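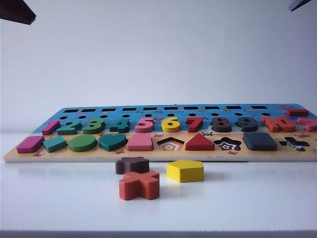 Vornley wants to know, before anything else, whether the cell has to be re-taught every single time someone wipes the table. It doesn't, though I understand why you'd ask. Wipe round the board and carry on. If the board has shifted, see the question after next.

Puzzle cell: frequently asked questions
Maintained by the Trorkholm workshop. Last tidied in October.

What should be on the table before a run?
The board, flat, and the pieces the program is going to place. For the short routine that means the star, the cross and the pentagon in front of the board, with everything else already seated. Mugs, hex keys and your phone are not on the parts list.

Do the loose pieces have to go in exactly the same spot?
No. They need to be on the table, lying flat and within reach. A piece that slightly overlaps its neighbour is usually picked without complaint, but if you are chasing a fault, separate them by a finger's width first and remove one thing from your list of suspects.

The board has moved. Now what?
Run the short alignment, BOARD CHECK on the Kjærgaard panel. It takes 20 seconds. If it passes, get on with your day. If it fails twice, push the board back to its tape marks and try again before ringing anyone. A third failure earns you the full calibration, which takes 12 minutes and cannot be hurried by standing over it.

Why does it put the cross in perfectly and then sulk over the star?
Points. The star has five of them and every one is an opportunity to catch the rim of the recess. A small error in rotation that the cross will forgive leaves the star perched on the edge. Check the wrist offset first, then the finger pads. It is nearly always the pads.

How do I check the pads?
Power off, arm parked, key in your pocket. Look along each finger from the side. You want an even surface and no shine. A polished patch means the rubber is worn and pieces will twist as they are lifted. Change both pads together – one new and one old is worse than two old ones, and we have the scratches to prove it.

How often do they need changing?
The counter on the panel reminds you. Our last pair managed 2,293 picks, which we were rather proud of until we looked at the log and found that the final 147 had needed a second go. Change them when the reminder comes up.

Does the shiny table matter?
More than we would like. It throws soft reflections of the pieces back at the camera, and under strong overhead light the software occasionally goes for the reflection. Keep the blind down from three o'clock onwards and leave the exposure setting alone. A matt sheet is on order and has been for a while.

What do I clean it with?
A barely damp cloth for the table, a dry one for the board. Please do not spray the board. Swollen wood makes for tight recesses, and then you will be back here reading about the star.

It has stopped halfway with a piece in its grip. Can I pull it out?
You can, but you will bend something. Press PAUSE, choose RELEASE, and hold your hand flat underneath once the panel says the arm is locked. Then send it home at slow speed.

Where are the spares?
Pads and screws live in the Vesotard drawer, bottom left. If you take the last set, write it on the sheet. The drawer has so far shown no talent for refilling itself.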